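Pronholm Side Table – White

Outdoor Furniture > Small Tables > Pronholm
Page updated 3/13/16

We have been stocking the Pronholm for three summers and I still get a bit excited when a new pallet comes in. It's a plain white plastic table, four legs, no frills, and it is easily the piece I recommend most to people with a small balcony, a caravan annexe or a patch of lawn that needs somewhere to put a cup of tea. I have two at home myself (one has been living beside the barbecue since the first shipment, and it's had a hard life out there!).

The colour is a clean white that looks good with nearly everything. We did try the grey for a season, but people kept coming back for the white, so white it is. If you already own the Jurnarus chairs, the seat height works nicely with this table and you won't be reaching down for your drink.

What's in the carton

One top
Four legs
One folded instruction sheet

There are no bolts and no Allen key to lose. The legs push into the corners of the top, and the whole lot comes apart again when you want to pack it flat for winter or chuck it in the back of the wagon. Marcus Lyons on our front counter has it down to a couple of minutes, though he has put together far more of them than any sane person should.

Putting it together

Lay an old towel or a sheet on the floor or a bench and put the top on it face down. Start each leg by hand, with the leg as straight as you can get it, and give it a half turn as you push. Don't force one leg all the way home before the others are started. Once all four are in, go around again and lean on each one with your full weight. Then flip it over and give it a wobble on a flat floor.

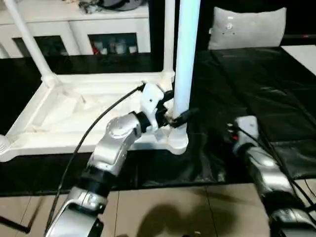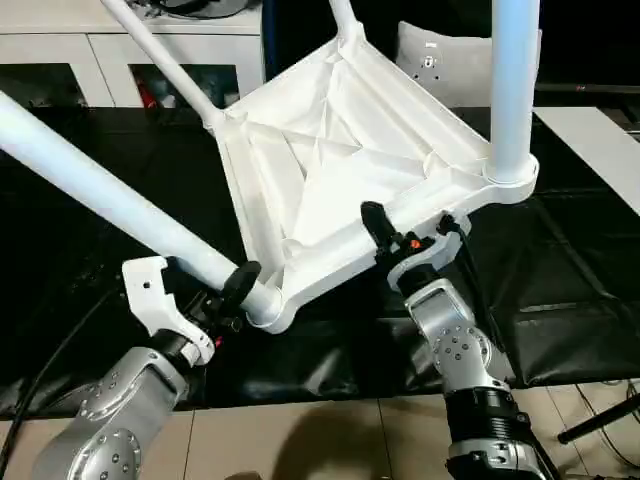 Legs are what most of the questions are about, so I'll answer them together. Yes, you can buy spares, and they are sold singly as well as in fours. All four are the same, so there's no left or right to worry about. They're plain round tubes, and with the table upside down they stand up nice and tall out of the corner sockets, which makes it a good time to wipe them over and check that each one is sitting evenly. If a leg feels loose, take it out and look for sand or grit in the socket before you order anything. Nine times out of ten that's the trouble, and a rinse with the hose sorts it. The moulded ribs under the top are great at collecting spider webs too, so run a soft brush along those while you're there.

Care

Warm water and a squirt of dishwashing liquid will shift nearly everything. Sunscreen is the worst offender – it leaves a yellowish smear if it bakes on – so get to it the same day if you can. Bicarb on a damp cloth is good for scuffs. Please stay away from scouring pads, which leave fine scratches that hold the dirt and then you're cleaning it twice as often.

It can stay outside all year. I'd bring it under cover for a January heatwave or a big storm, mostly on account of it being so light. Leilani Calloway, who looks after our website, lost hers over the back fence in a southerly and got it back from the neighbours with one small chip.

A few things to know

Height is 38 cm, so this is a side table and too low for dining. If you want something to eat at, have a look at the Aken, which is a proper table with a hole for an umbrella.

It isn't a seat or a step. Please don't stand on it to change a light globe.

Hot pans will mark the top. Use a trivet or a folded tea towel.

The Shi cover fits it with a little room to spare and has a drawstring at the bottom.

Ordering

We brought in 400 for this season and they're in the warehouse now. Single tables go by regular post in the flat carton. If you're a café, club or campground after a bigger lot, ring the shop and we'll work out the freight with you before you pay anything. Spare legs ship in a padded bag and usually go out the next morning.

You're welcome to come in and have a look at the one on the shop floor. It's near the watering cans, generally with somebody's coffee on it.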